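Workshop tips: choosing fingers and cameras for a small kitchen arm

Search tips Go

Last updated: September

I compare grippers in the evenings, on one arm and one table, and I keep these tips for people who begin with the same kind of bench. My tests use the Fimgate two-finger gripper and the softer one from Clegg. The controller is from Murnen, with its own pendant.

Lay out the objects before you choose the fingers. A plate with a squeeze bottle on it is a better test than a block of wood, as the rim takes away the space where a finger wants to go. Go slowly near the cap.

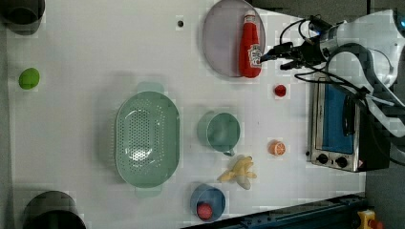

Closing force is the next setting. On the Murnen controller the scale goes up to 4000, and I begin every new object at 450. If it slips, I add 20 and try again. Please write the last good number on paper, because the controller forgets it when you change the tool. My bottle value with the Fimgate fingers is 3722, much higher than I expected, and with the Clegg fingers I never needed so much.

Hold a soft bottle near its middle when it is full and nearer to the cap when it is half empty. 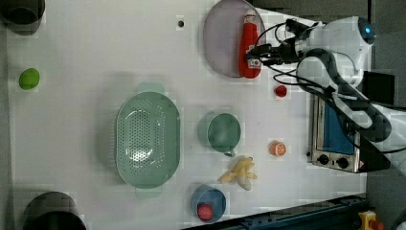 Praturside: I would not trust one force number for a whole bottle. Mine changed after every few squeezes, so now I set the force again each time I refill. Also try rubber tape on the fingertips before you buy new fingers.

I tried the tape after this comment. It helps, but it leaves glue, so clean the tips with a little alcohol.

For cameras, I advise to have one over the table and one at the wrist. The wrist one is good for the last few centimetres. Check that both fingers can be seen in it when they are open.

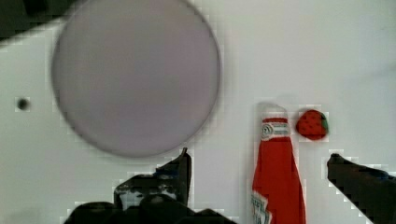
Wrist view: bottle and strawberry near the right finger, plate out of focus.

Cables come last, but they stop more tests than the fingers do. Leave a loose loop at each joint, then turn the joint by hand to both ends before you tighten any clamp.
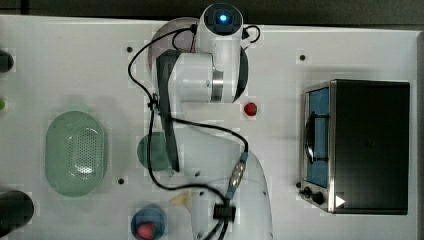
Cables around the shoulder and along the lower link, seen from overhead.

If a cable pulls at the connector, open the clamp and start again from the base.

We use cookies to remember your settings. Accept Decline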